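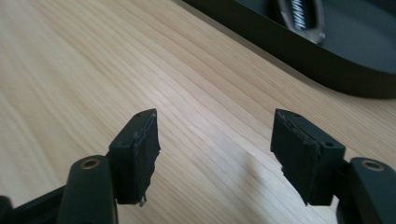

Cleaning and oiling a light wood table

Quick one, I'm between jobs today. People keep asking how I do pale tabletops without turning them orange. So:

You need: two cotton rags, dish soap, warm water, 320 grit paper, a clear or white-tinted oil. Not linseed. Goes yellow.

1. Clear it. Crumbs, everything. Wipe with a barely damp rag, few drops of soap. Always with the grain, even if it runs diagonal to where you're standing. Walk around the table if you have to.

2. Dry it right away. Leave overnight.

3. Get down low and look across it toward a window. Glare hides scratches from straight on, low angle shows them.

4. Sand lightly. With the grain, agian. No circles. Vacuum, then wipe.

5. Thin oil. Tablespoon at a time, spread it, wait 15 minutes, rub off all the extra. If its sticky you left too much on.

6. Second coat next day. Lay the rags flat outside to dry, don't ball them up, they can catch fire.

No hot pans for a week. I redo mine every March.

Siebe Dierckx

431 shares | 2 comments

Comments

Jaunzems: Does this work on a varnished top?
No, oil won't soak in. Just do steps 1 and 2. - Siebe

Narnska: Did my desk on the weekend, skipped the sanding, came out fine. Bit blotchy by the edge.

Contact | © 2019 Prenon Home Notes | Back to top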